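Search this site Go Menu

Working Near People's Things: Good Practice for Handheld Gripper Sessions
Course handout, unit 3
Prepared by Ilze Baranauskienė

Welcome back! Last unit was all mounting plates and finger pads. This one covers how we behave with the gripper once we carry it out of the lab and into somebody's working space. I love this unit, partly because the rules are short and partly because every group ends up arguing over at least one of them. Please do argue. The house rules have changed before because a student spotted a hole in them.

1. Before you pick anything up

Ask the person who uses the desk. A manager's permission covers the room, and the person's own permission covers the desk, so you need both. Write both names on the session sheet.

Then agree on the working set, meaning the objects you may touch. Everything outside the set stays where it is, even if it would be a lovely object to grasp (it often is). If the person wants to add or remove something halfway through, stop, change the sheet, start again.

Handwriting, letters, group photos and anything with a name on it count as private material under our rules. Turn them over or move them out of view if the owner agrees. If the owner says leave it, leave it, and note that on the sheet too.

2. Liquids

Magdy Berrada's rule from the Wito sessions is still the best one we have: treat every container as full until you have looked inside. Check the cap by hand before the first grasp. Open mugs are moved by hand, by a person, before any practice with the bottle beside them. Keep power outlets and cables in mind when you pick your put-down spot, and choose it before you lift.

A real desk gives you plenty to think about at once. With the fingers open and pointing in at a bottle of orange drink on its coaster, you have a patterned mug to the left with its handle turned toward the bottle, loose papers by the front of the mat, and cables and wall outlets farther back. Try writing your approach plan for the bottle in three lines. Which side do you come in from, and where do you set it down?
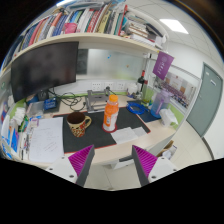
3. Approach and grip

Come in slowly with the fingers open, and pause before closing. The pause feels silly for the first ten minutes and then it becomes a habit - a very good one! Grip the body of a bottle and leave the cap alone. Close until both pads touch, then squeeze only as much as the lift needs. Soft plastic gives, and a dent tells you that you went too far.

Paper under or beside the object gets its own check. Look for sheets that could catch on a finger as you back out.

4. Stopping

Anyone in the room may say stop, including people who are just walking past. The operator opens the fingers only when the object is supported, then steps back. No one has to explain a stop on the spot. We talk it over afterward, and Valdis Kazlauskienė keeps the stop log in the shared folder.

5. Putting the desk back

Return each object to its starting place, handle facing the way you found it. Wipe the pads before the next desk. Have the owner look things over before you sign off. Two signatures, please, yours and theirs.

For next time

Read the Buvlow house rules, pages 1 to 2, and bring one rule you would rewrite. Mohammed-Awal Dramani will join us for the discussion, and he enjoys a well-made objection. Plans for the bottle exercise go in the tray in room 177.

Last revised August 2024

Related items
Unit 2: Finger pads, plates and screws
Unit 4: Shared spaces and shared schedules
Session sheet, blank
Lizelle Swanepoel: Notes on asking permission
The Florkine checklist, annotated
November workshop at Liepiņa: sign-up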